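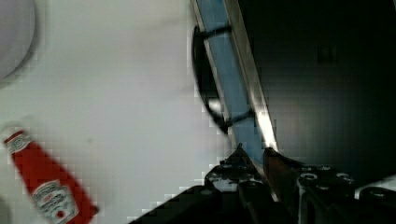 Home News Software Hardware Events Jobs Contact

Brallow teaches its robot arm to give up sooner

Brallow, the Dorkivport robotics firm, has released version 3 of Vakis, its planning and control software for arms that work in kitchens. The headline feature is that the arm now abandons a bad idea before finishing it.

Earlier versions planned a reach from start to finish, then carried it out with the confidence of a man reversing a caravan. If the handle was a little to the left of where the planner had put it, the gripper closed on whatever was there, usually air, and reported success. The new release checks the view from the wrist camera against the plan all the way in, and can stop, back off and choose another approach.

"It used to be very sure of itself," said Muireann Flanagan, who leads the planning team. "We have made it more nervous, and it is much better company."

Handles get most of the attention. Vakis now treats a curved handle as a set of possible grasps and scores each one by how far the wrist would have to twist to reach it. It also weighs up what the arm will have to do next, so a grasp that is easy to make but leaves no room to pull is marked down. The previous planner took the nearest point it could see and left the pulling as a problem for later.

Perception has been reworked too. The wrist camera sends a small, heavily squashed picture, with edges that come out as staircases, and the old software took every stair seriously. Version 3 smooths the outline over several pictures before it decides where a rail or a panel ends. Shiny metal is still trouble. A strong glint can be read as a gap, and the release notes advise users to "consider the lighting", advice that will be familiar to anyone who has ever sat for a school portrait.

Things on the worktop that have nothing to do with the job, such as a ketchup bottle, are now kept in the model as obstacles even when they drop out of view. Before, anything the camera could no longer see was assumed to have left.

Brallow says it ran 3,420 handle reaches on the new version before release, and that 2,999 of them ended with a grip the arm could pull on. Of the rest, most were called off by the software itself. The company counts those separately from failures, and Flanagan concedes that a customer waiting for a drawer to open may not.

The tooling around the planner has had less love but will probably be used more. A replay window lets engineers step through a reach and see which grasps were considered, what each one scored and the moment the arm changed its mind. Logs hold up to 1,000 reaches before the oldest are overwritten. The old log viewer, which needed a restart if anyone resized it, has been retired without ceremony.

McGrath, the catering equipment supplier that has been trying out the software since March, wants the arm to explain itself in plainer terms. At present a cancelled reach produces the message "approach not preferred". Flanagan said the wording was under review - it had already been softened once, from "no".

Version 3 is a free update for existing Vakis users. Settings files from version 2 will load, although grasp limits have to be entered again by hand. Support for two arms working side by side has been put back to a later release, while the team works out which one should give way.

We use cookies to remember your settings and to see which pages are read. Accept all | Manage choices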